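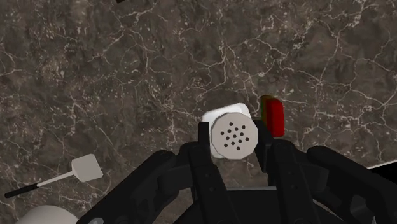

Dutau arm, shared workshop - pre-run checklist
Checked by: Tyson Poirier
Second check: Océane Landry
Date: June 7, 2022

Do sections 1 to 3 with the power off. Mark OK, FIX or N/A and write a comment for anything that isn't OK.

1. Base and mounting
Base bolts tight: OK
Clamp plate flat against bench: OK
Bench legs locked: FIX. Back left caster still rolls. Wedged for now, new one ordered from Vachon.

2. Wiring
Power lead clear of the arm's reach: OK
Connectors seated and latched: OK
Strain relief at wrist: FIX. Zip tie was cutting into the jacket. Replaced with a wider one, check again after 6 hours of running.

3. Gripper
Finger pivots move freely: OK
Screws on outer housings: OK. One on the right side took a quarter turn.
Pads clean: OK. Wiped down.

4. Simulation, before any real move
Kitchen counter file loads: OK
Shaker held between both fingers: OK
Spatula and red block clear of the planned path: OK. The block is close to the right finger, so lift straight up first - no sideways move until the shaker is above it.
Joint limits match the Olar controller: FIX. Elbow was set to 66 degrees in one file and 62 in the other. Using 62 in both.

5. Emergency stop
Button within reach of operator: OK
Cuts motor power: OK. Tested twice.
Arm holds or settles slowly: N/A. No brake on this build. Keep hands out from under it.

Open items: caster, strain relief recheck. Océane has the spare connectors in the drawer marked Drirnum.

Slow speed only until the caster is replaced.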